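Quick one on the striped tablecloth, the Flurkent "folk stripe" one in cream. Been on our table since July so I've had time to make up my mind. Short version: like it, would buy again, two gripes.

Bought it from the Ellham shop, the one by the bus station. Paid full price, nobody sent me anything. They had it in a round version too but the stripes look odd on a round, to me anyway. Went with the long one.

## Pattern

Busy. If you want calm, skip it. Cream background, then long stripes of cross-stitch looking stuff, diamonds, zigzags, little crosses, snowflakes or stars (my daughter says snowflakes, I say stars). Red, pink, teal, a dark gray green. One wide red stripe that you will either plan your whole table around or ignore. I ignore it.

Goes with more than I thought it would. White plates, fine. The old brown Skedden bowls, great. Anything floral, no. Tried it with my flowered napkins and it was a headache. Plain red napkins now.

Also it hides crumbs like you wouldn't beleive. Good or bad depending on who's coming over.

## The HANDMADE thing

OK so this is gripe one. The word HANDMADE is on the cloth. In red block letters. Not on a tag, on the cloth itself, over and over down a band, with a line of tiny script under each. I thought it was a label you cut off. Nope.

Didn't notice in the store because it was folded with that side in. Young-sook Cha has the same cloth and she turns it so the words face the wall, which is smart if your table is against a wall. Ours isn't. By now I mostly don't see it, but guests read it out loud. Every time. Svyatoslav asked if I made it. No.
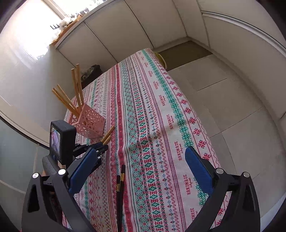
## Fabric and drape

Medium weight. Lighter than the Stelmakh one I had before, which was basically a rug. Hangs in soft folds at the sides, doesn't stick out stiff like the cheap ones do. Slides a little on a bare table, so I put a thin felt pad under and that fixed it.

Creases from the packaging took forever. Ironed it on the back, medium heat, bit of steam, still had one fold line down the middle for a week. Gone now.

Not wipeable. Somebody on the store page says it is. It isn't, it's fabric, a spill goes in. Put a mat under the kids.

## Washing

Cold wash, low spin, line dry. Done it 14 times, give or take none, I keep a tally on the laundry shelf for new stuff. Red hasn't bled, which was my big worry with that much red on cream. First wash I did it by itself just in case.

Shrank a bit the long way. Mostly the first wash. That's gripe two, beacuse our table is long and I'd measured it pretty close. Still covers, but the overhang on the ends is shorter than I'd like. If you're between sizes get the bigger one.

Stains so far:

- coffee: out
- beet soup: out after a soak, was sweating that one
- candle wax: iron and a paper bag, fine
- ballpoint pen: still there, but it's in the gray green and you'd have to hunt for it

Hem is holding. One loose thread at a corner, snipped it, nothing since.

## Who it's for

Big family table, kitchen you live in, holidays. Would look good at Christmas without being a Christmas cloth. Nisha Shakya uses hers outside and clips the corners. I wouldn't, worried about the sun on that red, but hers looks ok so far.

Not for a small table, the stripes need some length or it just looks like a scarf.

Four out of five. Would be four and a half without the lettering. Getting the runner next if the teal one comes back in stock, will update.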